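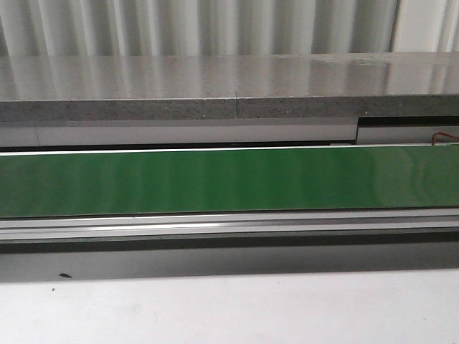 My project is on how color changes the way people read signs, and I picked it because I got lost in the Raltwood bus station twice in my first month there. The old signs were dark green with white lettering, and I kept walking right past them. I started out thinking green was just a bad choice, but my first tests said the shine mattered more. A glossy green panel picks up soft lighter and darker bands from the light overhead, and if your lettering sits on one of those bands, good luck reading it from across a hall!

## What I did

I made four test signs, all the same size and the same typeface (plain, no fancy stuff). Two were glossy and two were matte, in green and in navy. Then I set up in the library lobby in Climstead and asked people to walk toward each sign and stop when they could read the word on it. I got 74 people over the month of September, which took a lot of smiling at strangers.

Kohei Shimada helped me mark the floor with tape and wrote down the distances while I talked. He also pointed out that I was using the word "Miyazaki" on one sign and "Litcombe" on the others, and that a word people don't expect is harder to read. So we threw out the first batch and started over with Litcombe on everything.

## Surfaces
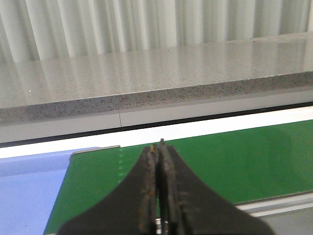
*Fig. 2. Green surface with dark, matte parts in front.*

The matte signs won, and by more than I expected. People read them from farther back in both colors, and the gap was biggest late in the afternoon when the sun came in low through the front doors. Navy beat green a little, but only on the glossy pair.

I'd like to try it again with yellow lettering. A couple of older visitors told me white "buzzes" for them, and I didn't have a question on my sheet for that. The leftover vinyl is still under my bed, so I have enough for two more signs.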